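Questions we receive most about the grip fault on the Brellonar towel cell. Last updated August 12, 2024.

## What is fault 1740?

It means that one gripper reports "closed" while the other one reports "holding", and the controller cannot decide which is true. Both arms then stop in the place where they are.

## Why does it happen mostly with towels?

Looped fabric is thick but it compresses very easily. The finger sensor feels a fold and believes it is a full grip. In January we had 43 stops of this kind, and almost all of them were with towels in a heap. Flat napkins gave us only two.

The black woven basket makes it more difficult. It has many gaps of different sizes, and a loop of fabric can catch on a strand. The arm then pulls the basket together with the towel. Please check this first, before you look at the software.
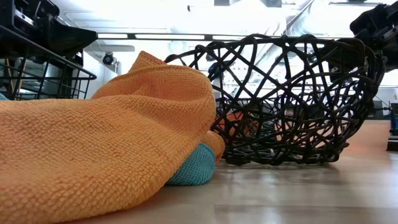 ## Can I free the towel with my hand?

Only after the cell is in safe stop and the lamp on the Nikzad controller is steady. A blinking lamp means the arms still have power — they can move again without a warning. One of our operators got a bruised finger this way.

1. Press the stop button and wait for the steady lamp.
2. Open the gripper with the manual release.
3. Lift the fabric up from the basket. Do not pull it sideways.
4. Close the door and press reset.

## The fault comes back after reset. What now?

Run the finger calibration with nothing between the fingers. If it fails two times, please write to the Brakden service desk and attach the log.

## Will the Urov update solve it?

Partly. It makes the "holding" check slower and more strict, so there are fewer false grips. It does not help when fabric is caught in the basket.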